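Skevel laundry basket, white with grey handles

I bought two of these from the Prastby shop in Grorkdale back in April, one for washing and one for the soft toys that take over our bed every single evening. The toy one gets far more use!

It's light, it wipes clean, and the grey inserts in the handles are so much kinder on your fingers than bare plastic — my old one used to leave marks.

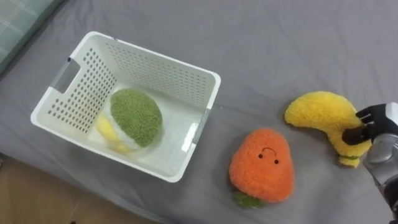

Toy duty on the bed, carrot still to go in.

My only grumble is the wide rim, which makes it a tight squeeze on our shelf. I also wish it came in more colours (white shows every smudge). Still, I've hauled it up and down the stairs for months and it hasn't cracked. 4 stars from me.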